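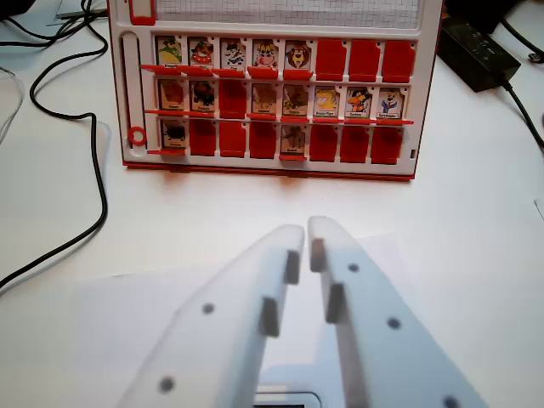
Week 5: Speaking at a Council Hearing

Local Government and You, evening section. Please read this before Sunday so we can spend the time practicing instead of listening to me talk!

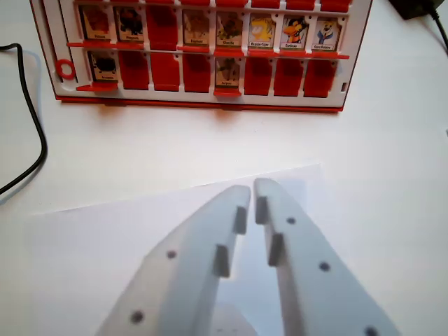 Godelieve Boersma

Last week we got the Dotevham rental inspection ordinance as far as first reading, and a few of you asked why the council doesn't just vote on it and go home. Fair question. An ordinance there needs two readings, and the public hearing sits between them. By the time you get up to speak, the text has been introduced and can still be amended, so this is the best moment you'll get (short of having written the thing yourself).

I've sat through a lot of these hearings, and the speakers I remember had all read the draft. I don't mean every line. Find the section that bothers you, write its number at the top of your notes and say it out loud when you start. "I'm here on section 4, the reinspection fee" makes every council member flip to the same page, and it's a lovely sound, all that paper.

You get 2 minutes. At a normal speaking pace that's shorter than you think – most of the drafts you handed in would run past the bell. Cut the thank-yous first. 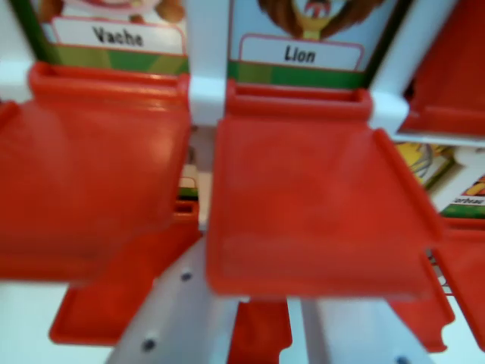

What goes in your statement

Name and neighborhood, then whether you're for or against, then one reason, then what you want changed. I know you have more than one reason! Put the others in a letter to the clerk, which goes into the record just the same and has no time limit.

If you own or rent a place the ordinance would cover, say so early. The Visser Street tenants did this really well last December. Each of them took a different part of the fee schedule, so the council heard a whole argument instead of the same speech over and over.

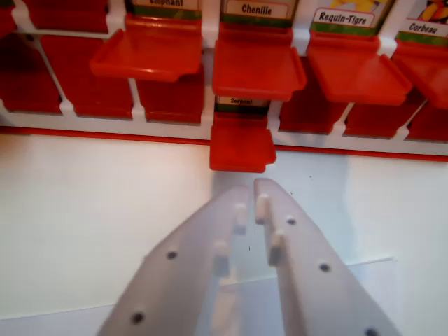 Petitions, and how much they count

A petition at a hearing isn't binding. It's a show of interest, and the council can thank you and move on. A petition to put a measure on the ballot is a different animal, with its own form, its own deadline and signatures that get checked against the voter rolls. In Dotevham you need 500 good ones. The Trilura bus campaign turned in just over that and lost 100 of them to addresses out in Brulard, so collect plenty of extra.

For Sunday: bring your statement on one page, in type big enough to read when your hands are shaking. We'll go in sign-up order, and I'll be playing the mayor, badly.

Related handouts
Week 3: Who Sets the Agenda?
Week 4: Reading a Draft Ordinance
Week 6: Budget Night
Asking for Public Records

Contact the instructor | © Godelieve Boersma | Back to top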